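Skidimel Asks Tarport to Empty the Drawer, Just Once, Into Something With Sides

TARPORT, May 2025. Skidimel, the household sorting service with two shops and a strong opinion on corkscrews, will open its Drawer Month on Tuesday, inviting residents of Tarport to bring in the kitchen drawer they have stopped opening in front of guests.

The terms are simple. Customers carry the contents to either shop, in a bag, a box or the drawer itself, and tip the lot into a bin at the counter. A sorter goes through it with them. Whatever they want to keep goes home in order. Whatever they don't goes onto the resale shelf or, in the case of most melon ballers, to scrap.

"People apologize when they come in," said Costel Spahić, who founded Skidimel and still works the Saturday counter. "They say it's not usually this bad. It is usually this bad. I have a drawer at home that opens as far as the potato masher and stops."

Skidimel held a trial run in February at its Doneck Street shop, expecting a quiet few weeks. It took in 357 drawers. Among the items reunited with their owners were a wedding cake server, a set of house keys and the lid to a teapot that had been given away out of grief for the lid. One customer discovered she owned seven garlic presses and left with five, which the company regards as progress.
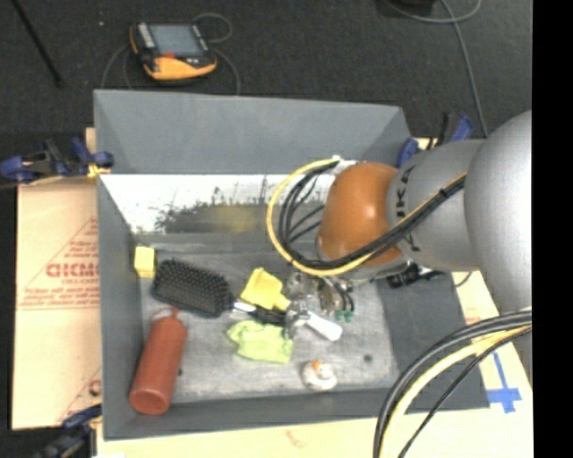 The bin matters more than newcomers expect. Skidimel tried trays first, and then a tablecloth, and spent a good part of the winter picking skewers up off the floor. A plain gray bin with proper walls on a wooden surface does the job better: things stay where they were tipped, and a white rounded handle shows up well against all that gray. Dark handles are another matter, and customers who own a full set of black ones are asked to allow extra time.

Sorting follows the company's house rule, known to staff as the Kneževič method after the landlady who taught it to Spahić in his first apartment. Take out the thing you used this morning. Then the thing you used this week. Keep going until you have to invent a reason, and stop there. Birthday candles are exempt. Rubber bands are not.

For the month, Skidimel has ordered 700 drawer dividers, free to anyone who sits through a full sort. Customers who leave halfway, citing a parking meter, may buy one at the regular price.

Knives should arrive wrapped in a towel. Batteries, loose change and takeout menus are welcome, though the menus will be read aloud if the restaurant has closed. The company does not sort garages and would like people to stop asking.

Appointments can be made at either shop. Walk-ins are taken when the counter is free, which on Saturdays it isn't.

Media contact: Costel Spahić, Skidimel, Doneck Street, Tarport | © Skidimel. All rights reserved. | Back to top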